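4.2 Choosing a patterned surface

The households in Tandalau and Perar were asked first about the surface they used most, whether that was a kitchen worktop, a desk or a table in a shed. Of the 161 households approached, 142 returned the full questionnaire. The rest either moved house before October or sent back only the first page, and their answers are left out of everything that follows.

Price came up often, but seldom alone. People tended to give a price together with a remark about upkeep, as in "cheap enough and I don't have to oil it". We coded such answers under both headings. Colour was mentioned less than we had expected from the earlier work by Kohlhase, where it was the leading reason given. The difference may lie in the wording. Kohlhase asked people what they liked about their worktop, while we asked why it was there, and many of our respondents had simply found it in place when they moved in.

Grey veined patterns were named more than any other, in kitchens and workrooms alike. A busy pattern of this sort has swirls in several tones, from white through charcoal, often with a little tan, and the direction of the veins can be followed across the whole top (Figure 3). Respondents did not agree on what to call it. "Marble" was the usual word, including from people who went on to say that theirs was not stone. Others wrote "marbled", "marble effect" or "the grey one". 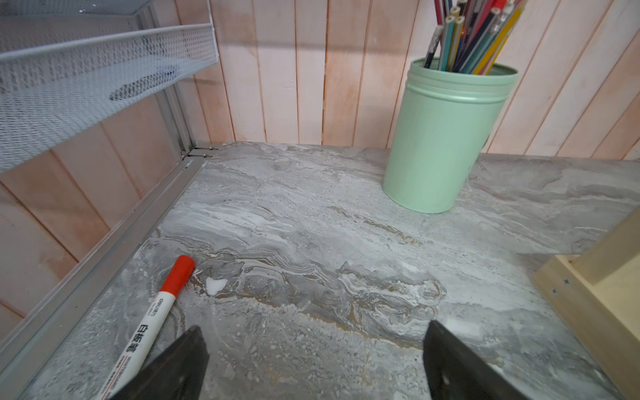

The word matters for the analysis. If "marble" is taken at face value, stone surfaces would seem far more common in both towns than the sales records of the two local suppliers allow. We therefore treated "marble" as the name of a pattern unless the respondent also mentioned a quarry, a mason or the weight of the slab. Imke Bauerfeind coded all the answers in this group a second time without sight of the first coding. The two sets differed on seven answers, and these were settled by going back to the household.

The follow-up interviews, 18 in all, gave a fuller account of daily use. Three points came up in both towns.

The first was crumbs and small objects. Several people said that a veined top hides crumbs, and they meant this as praise. The same people complained that it hides screws, pills, pen caps and contact lenses. One woman in Perar kept a plain white tray on her worktop for sorting beads. Her neighbour did the same with seeds.

The second was joins. Where two lengths of patterned top meet, the veins usually fail to line up. Owners noticed this and visitors, they said, did not. Two households had placed a bread bin or a toaster over the join – one of them had bought the toaster for the purpose.

The third was the wall. People rarely talked about the surface without also talking about what stood behind it, and plank walls were the backing they described most readily. Some felt that planks and veins were "too much together". Others said that upright boards calmed the pattern down. Painted or pale boards were thought easier to live with than dark ones, though dark boards were said to show less splashing. We found no link between these views and the age of the respondent or the length of time in the house.

The interview notes also show how loosely people used the word "matching". A grey top and pale pink-and-white planks were called a match by one respondent and a clash by another, both speaking of the same card in the Duvent sample set. For this reason the ratings of whole rooms are reported in Section 5 without a separate score for matching.

Figure 3. Grey marble-patterned work surface with plank walls in pale pink and white. An aluminium rail runs along the near edge.
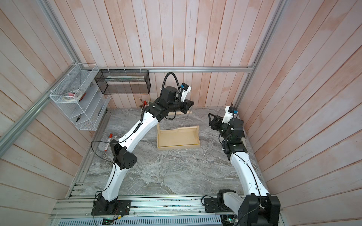 4.3 Cleaning and wear

Respondents were asked how often they wiped the surface and with what. A damp cloth was the most frequent answer, followed by washing-up liquid on a sponge. Vinegar was used in both towns, mostly on taps and sinks, and reached the worktop by habit. Those who believed their surface to be stone were more careful here and tended to avoid it.

Wear was harder to measure. Owners of plain tops could point to each scratch and often knew its date. Owners of veined tops were less sure, and some took a scratch to be part of the pattern until they ran a finger over it. Reported damage is therefore likely to be too low for the veined group, and the figures for the two groups should not be compared directly.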